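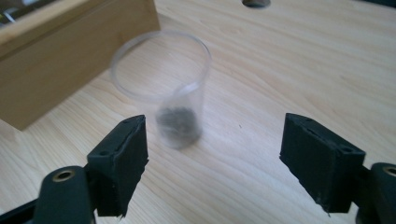 Home | Projects | Reports | Contact
Last updated: October

Noltia handling tools - progress report on upkeep and repair

This report covers the hand-held gripper and the bench cell that shares its finger design. It follows the work plan agreed with Vudex and uses the same headings where they still apply.

Finger pads

Most of the workshop time this period went on pads. The gripping layer on the inner faces frays along the lower edge, and fibres now hang below the pad on both fingers of the hand-held tool. They can catch on the rim of a light object such as a plastic cup. We trim them with flush cutters at the start of each session and leave the rest of the layer alone. Pulling at a fibre lifts the material around it.

The replacement layer from Urken came in two thicknesses. The thinner one wore through to the adhesive on the bench cell in three weeks, so we have stopped using it. The thicker one is still on trial. It changes the closed position of the fingers slightly and the zero has to be set again after fitting. Hemi McKinnon has written this up as a one-page procedure, which is kept in the drawer with the spare pads.

Each black pad block has a pair of screw holes in its top face. On the bench cell one thread had stripped, and we moved to a threaded insert for that position. The same change will be made on the other pads as they come off for re-covering. We don't plan to pull them all at once.

Bushings and arms

The brass bushings at the top of the arms are checked for side play with the fingers fully open, then again at half travel. Play in the bench cell was over our limit on the left arm and the bushing was pressed out and replaced. The old one had worn oval. Akgül supplied the new parts and they needed a light ream to fit. We have asked for the next lot to be made to the looser tolerance.

No lubricant goes on the bushings. Oil got onto a gripping face last season and the pad had to be thrown out.

Opening and alignment

After any pad work the fingers are opened wide and set down facing a clear plastic cup on the wooden table. The operator checks that the cup sits between the two pads and that the inner faces line up with each other, then closes slowly and watches for the cup turning. If it turns, one pad is touching first and the zero is redone. The check takes almost 24 minutes when the pad has been re-covered, mainly in waiting for the adhesive to grab, and a good deal less after a simple trim.

We tried the same check with a metal can. It was too stiff to show a small misalignment, so the cup stays as the standard object.

Delays

The bench cell was down for two days while we waited on the press. A further Saturday was lost to a power shutdown in the building. Neither affects the end date.

Spending

Parts are under budget. Labour is slightly over, all of it in the pad work described above. We'd like to move the unspent parts money across to labour and ask Vudex to confirm that this is acceptable - a short email will do.

Next period

Fit threaded inserts to the remaining pads as they come due. Finish the trial of the thicker gripping layer and order a full set if it lasts. Measure bushing play on the hand-held tool and record it in the same log as the bench cell, which hasn't been done consistently so far.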